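05/11/2018
Room 503, Lau building. Bed strip-down and mattress turn, continued

Started late, elevator out again. Carried the tool roll up the stairs and forgot the long hex key, so back down. Pludholm frame still where we left it against the radiator wall, one side rail off. Bolts in the jam jar on the sill. Whoever put the felt pads in the same jar, please don't, they stick to the threads and I spent ages picking fluff out.

Plan for today was:
- mattress off and out of the way
- check slats, both sides
- tighten center rail, squeak is still there
- refit rail, mattress back, cover on
Got as far as the slats properly. Rest is half done, see below.

Slats. Atness set, the second lot. End caps on the foot end are splitting again along the same line as in September. Swapped the two worst with caps out of the spares bag. The spares are a hair wider and need a shove with the heel of the hand, then they sit fine. Do not use the mallet, I did that on the last bed and cracked the holder, had to glue it. No sag I could see with the straight edge laid across, but the straight edge is itself not great (dropped in the stairwell, don't ask).

Center rail. Foot was turning freely, so it was holding nothing at all. Wound it down until it just touched and then a half turn more. Squeak got quieter, not gone. I think what's left comes from the head end bracket, metal on paint. Candle wax on the bracket for now. Would like to try the thin nylon washers before we blame the wood.

Mattress. Heavier than it looks and it folds on you the second you let go of the middle. Note for next time: strip the cover BEFORE lifting. The Plustine cover is slippery as anything, no grip anywhere except the side handles, and one of those is hanging by a few stitches. We were lifting by the seam by the end which is bad for it. Handle needs sewing before the next turn. Heavy thread, the sail kind, the ordinary stuff cut through last time.

Also clear the floor on the window side first. Going around the wardrobe corner with a mattress on the slant there is one way that works: foot end low, head end up and over, then swing. The other way you end up wedged with the door handle in your back.
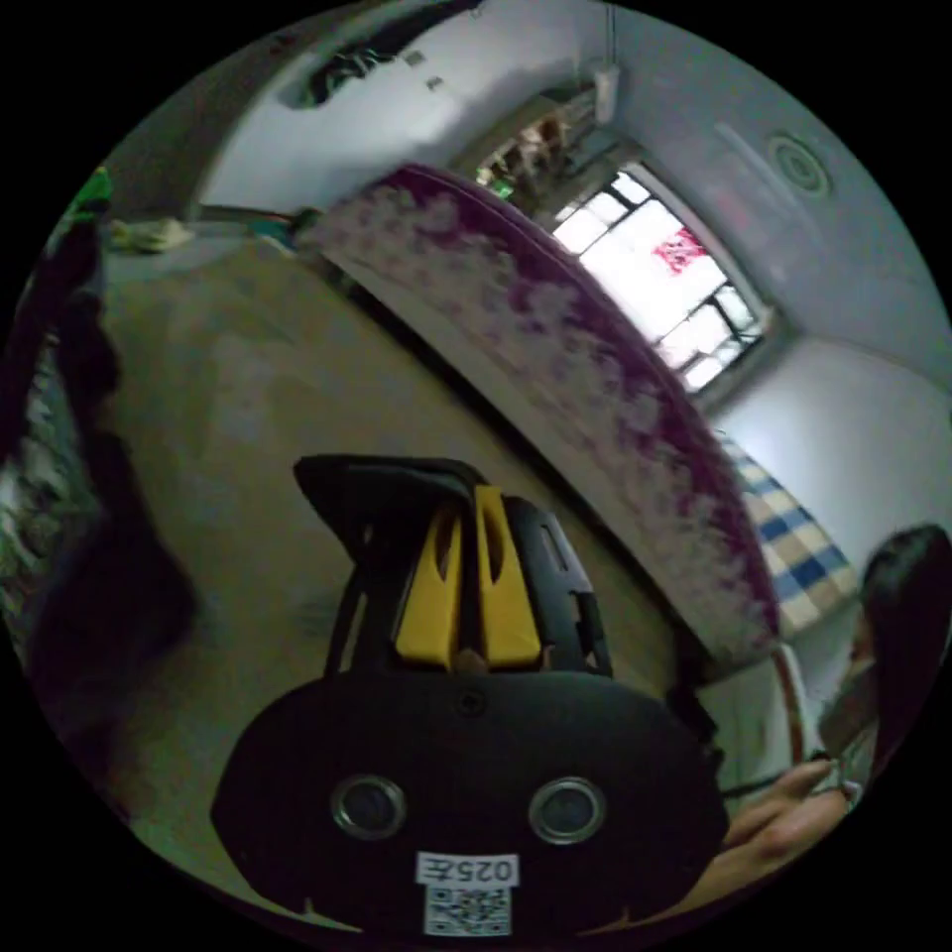
Mattress across the middle, white panel with the reddish-brown edge at right.

Edge banding. While everything was pulled apart went over the edges of all the painted parts with a damp rag. Mostly dirt, comes off. One corner on the loose shelf is lifting, can get a fingernail under it. Iron and brown paper should put it back down, low heat, it worked on the desk. If it doesnt stick then contact glue and clamp overnight with a scrap over it so the clamp doesnt bruise the edge. Left it alone today, no iron in the room and not going down all those stairs a third time.

Cover. Washed at 40 last time and it came back fine, zipper a bit stiff. Label has gone so pale you can't read it any more so writing the number here: 40, no dryer. Zipper starts at the foot end, left corner. If you start it with the mattress lying flat the slider catches the piping, stand it on its long edge and it runs. Rubbed the teeth with a pencil, better.

Turn schedule. We never agreed on this. Sheet on the back of the door says turn and rotate, but this mattress has one sleeping side so turning it over is pointless, only rotate head to foot. I crossed out "turn". Shout if you think thats wrong. There is a dip on the side toward the window, you feel it with your palm more than you see it. Rotating should put it on the other side under the feet. Will look at it again after a few weeks of use.

Bolts. Side rail uses the long ones, 50 mm. Head end also takes 50s but the holes are shallow on the left and they bottom out before the rail pulls tight, so it feels done and isnt. Put 2 washers under each on that side. I've written L on the inside of the rail in pencil. Finger tight all of them first, then go around in a cross, then go around again. Did it in order down one side last time and the far corner sat proud and the whole bed rocked.

Floor. Scratch by the doorway is ours, from the rail foot. Small. Wax crayon, the honey color, not the oak one. Blanket down under anything that slides from now on, the gray one off the cart.

Still open
- head end bracket, nylon washers
- sew handle
- iron the lifted corner
- replace the mallet-cracked slat holder for real, glue wont hold
- new end caps, ask Atness if there is a softer version or order the same and live with it
- long hex key to live in room 503 on a hook, please
- vaccum under where the bed stood before it goes back, it's grim under there

Bedding is in the blue bags in the corridor closet, top shelf. Pillows too. Second blanket has a tear at the hem, fold that end under.

Key back on the hook at the desk. Window left on the latch for the wax smell, whoever is up first shut it.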